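Simulated arm picks up the plate instead of the fruit
Asked May 19, 2021 in Simulation & Grasping

I've been fighting this one for days and I'm out of ideas. The task is about as simple as they come: lift the brown fruit off the pink plate, leave the plate alone. I'm on the Fesix simulator with the stock arm and two-finger gripper, and the grasp planner is Penrose with mostly default settings.

What I get is the fingers closing on the rim and the whole plate going up with the fruit still riding in it. No error, no warning. The log calls it a success – I guess because the fruit did leave the table, technically! It did this in 31 out of 120 runs. The other runs are fine, same plate, same fruit, only the start pose changes a little.

I turned the grip force down and it still happens. I also made the fruit a bit bigger, which did nothing except make me feel busy. A close view and a wide one: 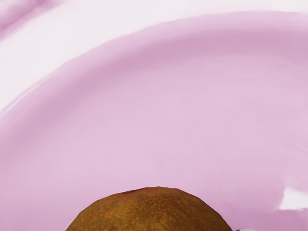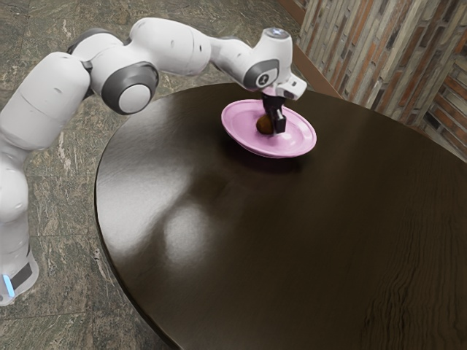 Close-up of the fruit on the plate first, then the wide view with the plate tilted in the gripper.

The real arm is getting this same code at the end of May and I don't love the idea of it flinging dishes. Is this a planner problem or a physics problem?

Answer 1 (accepted)

Planner, I'd bet money on it. I had nearly the same thing at my old job in Willstead, with a saucer and a lemon.

Two things to look at. First, check whether your plate and fruit got merged into one object when you imported them. If they share a parent, Penrose can treat the pair as one target, and a rim is a lovely thin thing to grab, so it scores high. Split them and give each one its own ID. Then put the plate on the avoid list for the fingers. It's off by default and easy to miss, I missed it for a month.

Second, fix your success check. Right now it only asks if the fruit is up. Have it also ask if the plate is still touching the table, and stop the arm the moment it isn't. Please do that part before you go anywhere near real hardware – a plate held by the rim at a slant can drop whatever is in it, or slip out altogether.

Answer 2

Have you tried updating? Build 637 was terrible with contacts for me and the next one was better. Could also be friction, try setting it lower on the plate.

Answer 3

Agree with the first answer on splitting the objects. I'd add that your close view has a big white patch over on the right side. If you're feeding color images to a detector, a bright patch like that can mess with the plate outline. Try one batch with the lights dimmed and see if your count changes. There's an old thread on the Gidimbridge board about shiny dishes, worth a search.

Comment from the asker

They were merged. Split them, turned on the avoid list, and I'm at 129 new runs with the plate staying put. Still rewriting the success check. Haven't touched the lights yet.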